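Trindness Cable Recycling by Mail – Frequently Asked Questions

What does the program accept?
Consumer cables and small power adapters. This covers USB cables of all types, phone and tablet charging cables, HDMI, DisplayPort, VGA, Ethernet, coaxial, audio cables, and plug-in adapters rated up to 96 watts. Extension cords are accepted if the outer jacket is intact.

What is not accepted?
Batteries and anything with a battery inside, including power banks and wireless earbud cases. Fiber optic cable, cable filled with gel or oil, and building wire with cloth insulation are also refused. Refused items are returned at the sender's cost.

Do cables have to work?
No. Working and non-working cables go in the same box. Sorting is done at the Stestlow plant, where each lot is separated by jacket type and conductor size before shredding.

How should cables be prepared?
Remove twist ties, tape, and paper labels. Coil each cable loosely and close it with one of the paper bands in the kit. Tightly knotted bundles slow down the feed line and may be processed as mixed scrap, which has a lower credit value. Do not cut off connectors. Gold-plated contacts are recovered in a separate step.

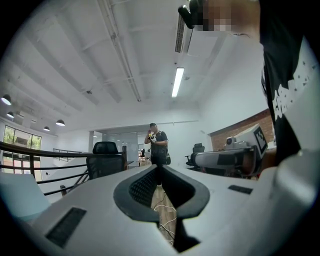

Ferrite cores (the hard cylinders near the end of some cables) may stay on. Clip-on cores can be removed and placed loose in the box.

What size box should I use?
The Boonchu kit holds up to 17 pounds. You may use your own box if it is single-piece corrugated cardboard and closes flat. Padded envelopes jam the intake conveyor and are not accepted.

How is credit calculated?
Credit is based on net weight and copper grade. Thin charging cables are grade C, as much of their weight is plastic. Ethernet and coaxial are grade B. Power cords are grade A. Adapters are weighed separately and paid at a flat rate. Your statement lists each grade on its own line.

Why is my statement weight lower than my shipping weight?
The carrier weighs the full box. We subtract packaging, paper bands, and refused items. A difference of a few ounces is normal. To dispute a larger one, reply to the statement email and quote the lot number.

What happens to the plastic?
PVC and polyethylene jackets are granulated and sold to Tesard for use in floor matting and cable ducts. Silicone jackets cannot currently be recycled at the plant – they are held until a full pallet goes out.

How much material is recovered?
The February run processed 584 pounds of mixed cable. Of this, 523 pounds left the plant as sorted copper, steel, or plastic.

Is any data kept from adapters or smart cables?
No. Cables with identification chips are shredded whole. The chips are not read.

Who do I contact about bulk pickups?
Write to Somkiat Siriwan in the intake office and include the estimated weight, the cable types, and whether a loading dock is available.

Last updated December 6, 2018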